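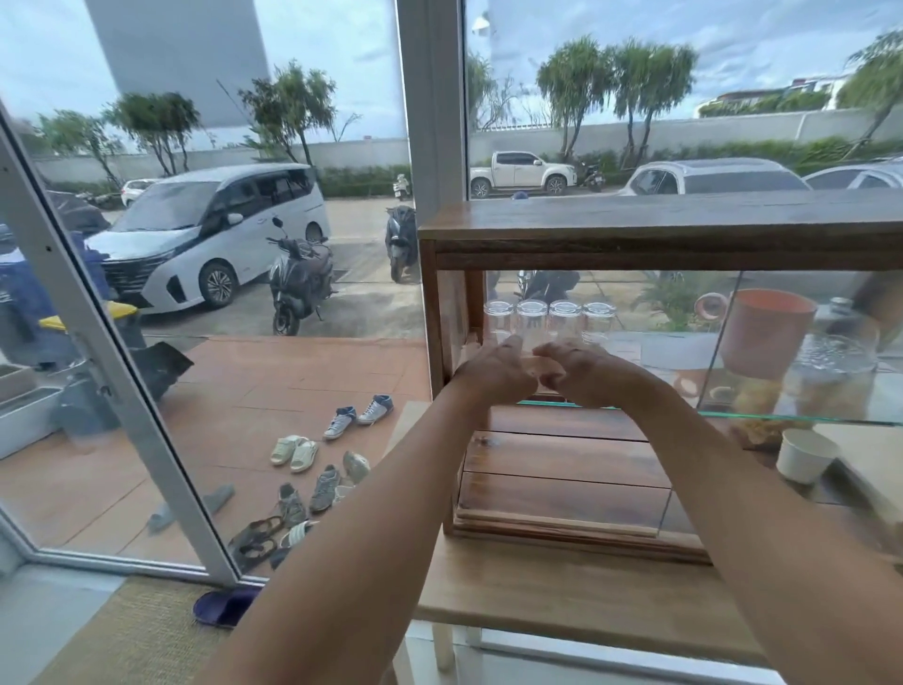
Last updated: February 11, 2020

Glasses: rim up or rim down?

jetero_jim
My mother-in-law visited in December and turned every glass in the house upside down. Dust, she says. Who's right?

nnowicki
She is. Open shelf, rim down. I've lived on a gravel road for years and I've seen what lands in them.

tillh71
Disagree. The rim is the weakest part and you're parking the whole glass on it. Also they trap that closed-up cupboard smell.

nnowicki
Then open the cupboard once in a while.

tillh71
I have kids. It's never closed.

jetero_jim
So I've got half one way and half the other and now everyone's annoyed.

Comments

Nabila P.: Rim down on a liner. My grandmother's set made it through four moves.

Bleddyn: I drink from the bottle.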